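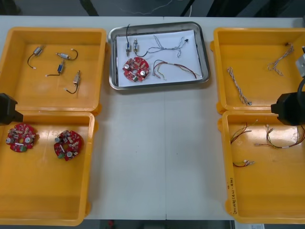 Parts bench with the orange bins out, tray in the middle.

Is the bin-and-tray layout worth the table space?
Started by Magdolna Kun, 11 March 2020

magdolna_k
We put together small kits for an evening course: a motor, a round board and a length of twisted wire, all in one bag. I inherited the job in September along with a stack of notes on something called the Munshi layout. You put shallow bins at both ends of the table and a steel tray in the middle with white paper in it. Pull the parts to the tray, look them over on the paper, bag them, start again.

I've done it this way for a couple of rounds and I'm not convinced. The notes claim it cuts mistakes. They don't say compared to what. My last batch was 60 kits and I still had to reopen bags at the end because I didn't trust the count. It also eats a whole table. Before this I worked out of one parts drawer and a cereal bowl and I don't remember it being any worse.

So who here uses a layout like this, and did you measure anything, or did it just feel tidier?

wavham_demyd
I use something close to it and I like it, but no, I never measured. Nobody at our place would sit still for that.

What I will say for it is the paper. Small dark connectors and screws vanish on bare steel because of the shine. Put a white sheet down and a missing one is plain to see. I think the paper does most of the work and the bins get the credit.
Demyd Panasiuk

rathnayake_r
Shallow bins are the wrong bins for motors with leads on them, in my opinion. Look at how those motors are lying in the upper left one, every lead off in a different direction. Four or five of them is fine. Dump a full box in there and you have a bird's nest with white plugs on it, and you pick up one and get three.

I would stand the motors in a divided box, lead tucked in beside each. Takes a minute to load. Then you can see how many are left without stirring them.

magdolna_k
I had a divided box. The slots were too narrow, so every motor needed a wiggle to get it out, and the lead snagged on the way. That was a Gratby one, the kind with the clip lid, if it matters. I'm not against the idea but loading took me a lot more than a minute.

fathima_j
You probably bought the size down. The bigger Gratby is fine.

I disagree with Demyd about the paper, though. Paper slides. You lean a sleeve on it and the whole kit shuffles across and now you don't know which pile you'd checked. I cut a piece of thin white foam to fit my tray and it stays put. Heavier parts don't roll on it either.

And I'd be nervous about the red boards loose in a plain plastic bin. Are those bins anti-static? If you don't know, they're not. I keep ours in the bags they came in until the last second.

wavham_demyd
Paper slides if you cut it too small. Cut it to the floor of the tray and the rim holds it.

On the static thing, I hear this every time someone shows a bench, and I've yet to meet a person who can show me a board that died from sitting in a bin. I'm sure it happens. I'm also sure it gets blamed for a lot of bad soldering.

fathima_j
You wouldn't be able to show one, that's the trouble with it. The board works on the bench and quits a month later and you call it bad soldering. A bag costs next to nothing. I don't see what you win by skipping it.

wavham_demyd
Time. Peeling a bag off every board, when I'm only going to put it in another bag.

rathnayake_r
Can we not do static again. She asked about the layout.

Magdolna, your reopened bags sound like a counting problem and no layout will fix that. How do you know you're finished with a batch? If the answer is "when the bags run out" then you've found it. I count parts into the bins before I start, the same number of each. When one bin goes empty early I stop right there, and the mistake is in the last few bags, not somewhere in the whole box.

magdolna_k
The answer is more or less "when the bags run out," yes.

That makes sense to me and it's more than the notes say. I wish whoever wrote them had put that in and left out the page on which end of the table is for which hand. I'm left-handed and I've been ignoring that page since the start.

isauro.m
Long-time kit packer at Rinotcombe, mostly for school orders. I'll defend the layout a little. The part that earns its space is having one kind of thing per bin and never, ever two. People start with good intentions, then somebody drops a spare connector in with the boards "for now." A month later it's a junk drawer in a nicer color. If you can hold to that rule, the rest is taste. Bins, bowls, muffin tins, I've used all of them.

I'd leave a gap between the bins, though. Yours are stacked rim to rim down each end. I knock parts over the lip when I'm tired and if the next bin is touching, that's where they land.
Isauro Maldonado

fathima_j
Muffin tins are underrated.

magdolna_k
There isn't room for a gap if the tray stays in the middle. It could move toward me, but then it sits on the seam where the two table sections meet, and that bothers me more than it should. Also I tried a muffin tin. The boards are rings and they lean up against the side, and you scrape the parts on the metal getting them out. So that's a no from me.

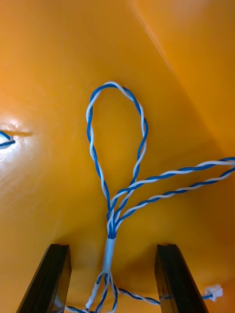
Wire is the part that slows me down, and I don't see that any arrangement of bins helps. The motors and boards I can take or leave, they go in the bag in a second. The twisted pair is another story because it gets stored in hanks, and the hanks hook through each other the moment you turn your back. With the blue and white pair the strands all look the same where they cross, so when one big loop closes down and a couple more lengths head off to the side from the same spot, I can't tell by eye which tail belongs to what. I end up lifting the lot and shaking it. Does anyone have a way of storing cut lengths that doesn't end in this? Isauro, how do the school orders deal with it?

isauro.m
We don't coil it at all. Cut lengths go straight, side by side, in a long flat box, the kind you'd keep wrapping paper in. You pull one out by the end. It takes up shelf space, but it's under the table where you weren't using it anyway.

If you have to coil it, each one gets its own tie. I know that's tedious. There's a white sleeve right by the knot in yours, so something is already on there as a marker or a wrap. If every length had one where the loop closes you'd be most of the way home.

rathnayake_r
I'd go slower on the long box. Twisted pair that has been on a spool doesn't want to lie straight. It springs back into a curl and you've got the same mess in a longer container. It worked for us with solid wire and was useless with the soft stuff.

isauro.m
Ours is the soft stuff. Hang it overnight with a clothespin on the end before it goes in the box.

rathnayake_r
So now there's a clothesline in the procedure.

isauro.m
There is, and I packed 117 kits off it last time without stopping to untangle one. Make of that what you like.

rathnayake_r
That's a number, at least. I'd still want to know how long the hanging took.

fathima_j
Third option. Leave it on the spool and cut as you go. Tape a mark on the table at the length you want, pull to the mark, snip, straight into the bag. It never gets a chance to tangle with anything. You lose a little time on each cut and you get it all back by not swearing at the bin.

magdolna_k
I like that one best so far, mostly because I can try it tonight with nothing but tape. My doubt is the ends. Some of ours get a connector put on first, and I'm not doing that standing up with a spool rolling around.

wavham_demyd
Then do those ones sitting down on a different night and tie them. I don't think you need one method for all of it. I've never seen a bench where one method covered all of it, whatever the notes said.

Who wrote those notes, by the way? I've run into the Munshi thing 2 or 3 times now and everyone seems to have a photocopy of somebody else's photocopy.

magdolna_k
No name on mine. There's a coffee ring and a phone number with a digit missing.

Plan for the next batch, so you can all tell me what's wrong with it. Count the parts in first, as Rezaul says. Keep the tray and the paper, cut to size. Boards stay in their bags until I need them, because Fathima is going to ask. Plain wire off the spool with a tape mark, the ones with connectors tied individually. I'll time it this round, with a clock, and do half the batch out of the drawer and the cereal bowl to compare.

rathnayake_r
Do the bowl half first. By the second half of any batch you're faster no matter what's on the table, and you'll give the bins credit for it.

wavham_demyd
But then the bins get the fast half. That's backwards, isn't it?

rathnayake_r
Yes, sorry. Alternate them. Ten and ten.

isauro.m
That means clearing and resetting the table every ten kits. She'll be there until midnight.

magdolna_k
I'll use the side table for the bowl. Will post the times when I have them, good or bad. If the bowl wins I'm keeping the tray for cookies.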